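The long way round to Rebelo

I never meant to become a person who walks for fun. My mother walked because the bus was dear, and I walked because she had hold of my hand! But last November my friend Celeste Carrilho rang and said she was doing the old mill path from Tiltton to Rebelo, and did I own any proper socks.

I did not. I went anyway, in two pairs of my son's football ones, and by the first stile I had a blister the size of a broad bean. Celeste (who carries plasters, a whistle and far too much fudge) was very kind and only laughed a bit.

The thing about that path is that it can't make up its mind. It sets off for the river, goes shy, wanders behind the allotments and comes out by the chapel at Skadard, where Benvinda Brandão does tea and bread pudding for anyone who knocks before four. She's lived there 30 years and still gets lost in the lanes, she told me, quite cheerfully, while cutting me a second slice. 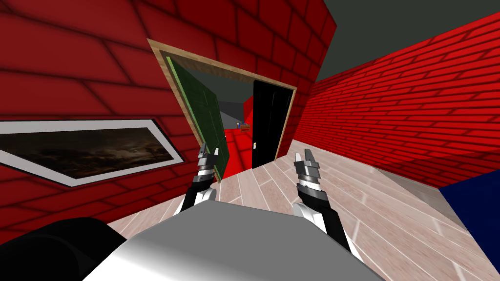 We had 20 minutes before the light went, so of course we stayed for another pot. Then it was head torches and mud, me singing hymns I only half know, and Celeste telling me to save my breath for Tolel hill. She had a point – I stopped three times on the way up, once just to eat fudge.

I've done it four times now. I've bought the socks.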